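Kivby Oval Bread Basket, Small - Review

The Kivby is a shallow oval basket in a tight horizontal weave, sold for table service and not for storage. I bought mine in September to replace a Ninham wire tray that left marks on soft rolls.
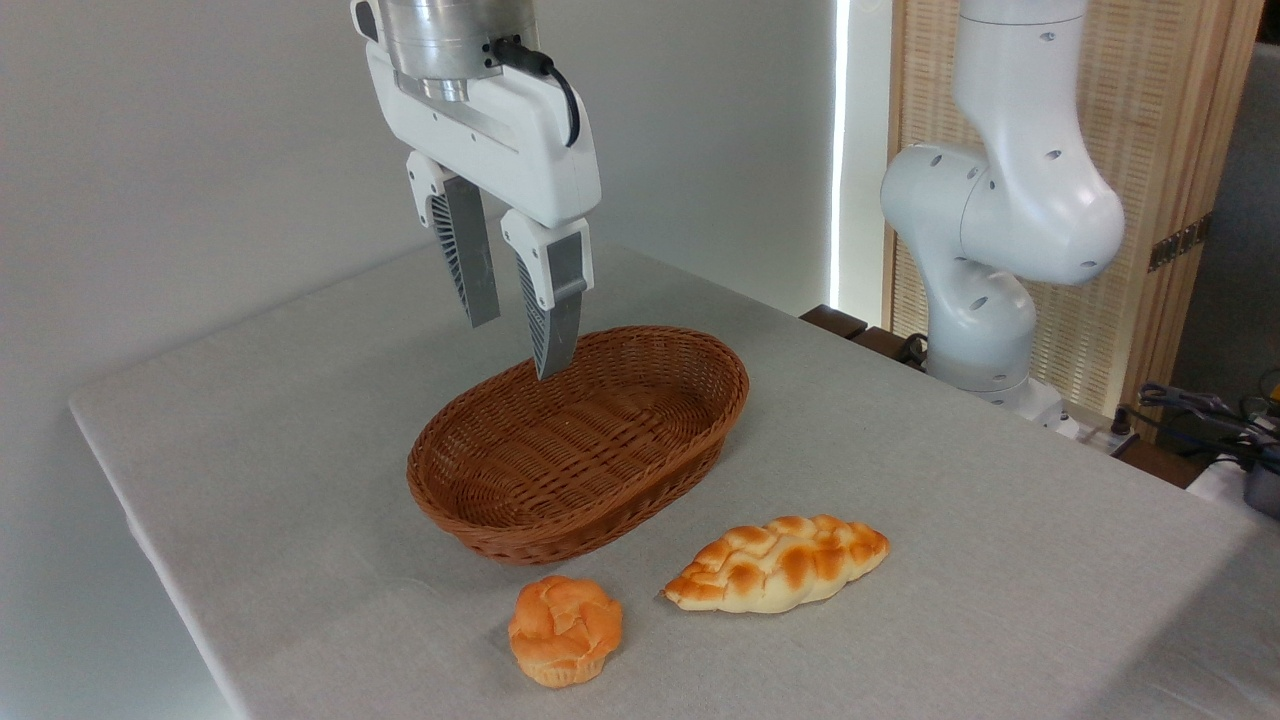 Dimensions first. Mine measures 30 cm on the long axis, which matches the listing. Empty weight on my kitchen scale is 150 g. The maker gives no load rating, but I put 692 g of mixed rolls in it and carried it one-handed by the rim with no flex worth recording.

The weave is reddish-brown and rattan-like, and it continues across the bottom, so there is no separate base panel to work free. Strip ends are tucked in properly on the outside. I found one rough end on the inner wall and trimmed it with nail scissors. The rim is rolled and comfortable to grip. On the Marchal basket I used before the wire tray, the rim was the first part to fail, so I checked this one again after 108 days of regular use. Nothing had lifted.

Capacity depends on shape. Small round buns sit well. A braided loaf with tapered ends should go in along the long axis; placed across, the tips ride up on the rim and the loaf rocks. A full-size sandwich loaf does not fit at all.

Crumbs are the main drawback. They lodge in the weave and a damp cloth pushes them further in. A dry pastry brush works, followed by a few taps upside down over the sink. The care tag says no soaking and no dishwasher. A liner solves most of this - the Ikent cotton one is cut for a rectangle but folds down acceptably.

Stability on a cloth is good. On bare glass it slides more than I would like, and there are no feet or pads underneath.

Color was a shade redder than the listing suggested. Against a light gray tablecloth I have no complaint.

Rating: 4 out of 5. One point off for the rough strip end and the cleaning.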